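Ticket: Nudine e-book edition, index links resolve to wrong pages
Product: Ramarov Reader, desktop and tablet
Title affected: single-volume political biography, Paucar imprint
Priority: normal
Status: resolved, monitoring
Opened: Monday, September 28, 2026

Reported problem

Index entries in the e-book edition open the wrong passage. The entry for the cabinet reshuffle opens in the middle of the chapter on the first election campaign. Entries for the early chapters are correct. The error starts in chapter 7 and affects every entry after it. The print edition is not affected.

The reader reports the same result on two devices, after signing out and back in, and after deleting and downloading the title again.

Initial checks

Downloaded the current file from the Paucar store and opened it in Ramarov Reader. Fault reproduced at the first attempt. Table of contents links are correct throughout. Footnote links are correct in both directions. Only the back-of-book index is wrong.

Opened the same file in a second reading application. Same wrong targets, so the fault is in the file and the reader software can be left alone.

Comparison with earlier file

The April file was retrieved from the Jorkik archive. All index links in that version go to the right place. Between April and the current release the publisher made one change to the text: a longer account of the peace talks, supplied by the author, was inserted at the start of chapter 7. The printed page markers were regenerated at that point. The index was not.

The index points to page markers by number. Once the new text went in, each marker from chapter 7 onwards moved, and the index carried on using the old numbers. The offset is 4 pages at every entry tested. 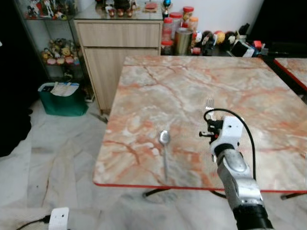
Spoon on a marble-pattern tabletop.

Attempt 1

Ran the Jorkik link repair tool on the index file with default settings. The tool reported no broken links. It only tests whether a target exists, and all of these targets do exist. No change to the file.

Attempt 2

Shifted all index targets after the insertion point by the offset. Most entries now correct. Entries with page ranges that begin in chapter 6 and end in chapter 7 were still wrong at the closing page — the script had read only the first number in each range. Build discarded.

Attempt 3

Restored the index from the April file and rebuilt it against the new markers, handling the start and end of each range separately. Checked 200 entries by hand, including all of those for the peace talks and the two election campaigns. All correct. The full index has 2000 links and the remainder were compared by script against the indexer's working copy. No mismatches.

Resolution

Corrected file sent to Paucar and released to the store. Readers who already own the title need to remove the download and fetch it again. Bookmarks and highlights are kept if syncing is switched on. Highlights made in chapter 7 with the faulty file may sit a few lines out of place and will have to be moved by hand.

Outstanding

The new account of the peace talks has no index entries of its own. Passed to Nudine editorial as a separate request. Ticket stays open for monitoring until the reader confirms the new download.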